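# Keeping the rules short: a talk with Zewditu Kumsa

*13 October 2024*

Zewditu Kumsa wrote most of the house rules that the arm cells at Devden run by. The document is five pages long. She would like it to be four.

"People don't read page six," she says. "I had a version with a page six, and I asked the operators about it, and I got polite faces."

Devden builds and tests tabletop robot cells, mostly pairs of small arms that share one work surface. Kumsa came to the job from a packaging line in Dunedlow, where the machines were bigger and the rules were older. She spent her first March at Devden sitting next to operators and writing down what they did before they pressed start.

"Everybody had a routine. They were all decent routines. They just didn't match. Marisol checked her cables first and Vaughn checked them last, and if you asked either of them why, they had learned it that way."

Marisol Boateng and Vaughn Villanueva are still on the team, and both now check cables first. That is rule one. The operator follows each cable by eye from the base to the wrist with the motors off, then moves the arm slowly through its full reach and looks again. A loop of spare cable near the wrist is allowed. A loop that can reach the other arm's gripper is not.

"You need slack or the cable wears out at the joint," Kumsa says. "Too much slack and you've made a hook. I don't give a length in the rule, the arms differ too much. I say move it and watch it."

Rule two deals with the space both arms can reach. Each arm gets a home side, and the middle of the table is shared. Only one arm may enter the shared part at a time unless the task sheet says otherwise. Villanueva argued against this when it came in. He thought it would slow down any task where one arm hands something to the other.

"He was right that it did," she says. "So we added the line about the task sheet. If you want both arms in the middle, write it down, say what speed, and have a second person sign. It takes a few minutes. Keisha signs most of them and she does send them back."

Keisha Okafor, who runs the test floor, says by email that she returns a sheet when the speed is left blank or when the stop position is not given. "If both arms halt in the middle, I want to know how you plan to get them out," she writes. "Which one moves first, and which way. People forget that part."

The rule Kumsa gets the most questions about is the one on objects. Operators like to put many things on the table at once, and she doesn't mind that. What she asks for is a written list of what goes on, and the same list used to clear it off. Anything that could tip over or crack has to be named on the list as such, even when the task has nothing to do with it.

"A block can fall and you pick it up," she says. "Something tall on a stand is different. The arm may brush it on the way to somewhere else. I want the operator to have thought about the path before the run."
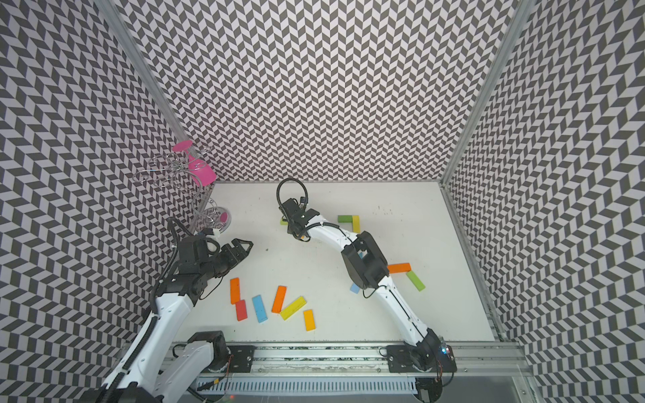 *Two arms over a table of colored blocks, with a rack and a pink wine glass in the back left corner.*

She prefers plastic stemware to real glass wherever the task allows it. Real glass is permitted with eye protection and a brush and pan kept within reach, and the whole table is wiped down after any break, including the rail.

Walls come under rule four. A cell may be lined with any pattern the project needs, but the panels must be fixed at the corners and pressed on by hand before each session. The stop button stays outside the walls. There was some discussion of whether a status light on an arm could count as a warning light, and Kumsa says no. "It's small, it's low down, and you have to be looking for it. A warning should find you."

The last rule is about logs. Every unplanned contact gets one line: the time, which arm, what it touched, what the operator did next. The log from the first year had 2,570 lines. Amerley Quartey, an engineer at Herolar who was asked to look it over, sorted it and found that around 40 of them should have led to a repair ticket and hadn't.

"That was uncomfortable to read," Kumsa says. "The logging was fine. We weren't going back to it." A supervisor now reads the log at the end of every shift and writes their initials under the last line.

The rules are open to change. Anyone on the floor can propose an edit, and an edit is tried on one cell before it goes to the others. The current draft changes the wording on gripper jaws, which have to be open and empty before anyone reaches in. Boateng wants it to say that the motors must be off as well. Kumsa had assumed that was clear from rule one.

"It isn't clear," she says. "I read it again with her sitting there. It's going in."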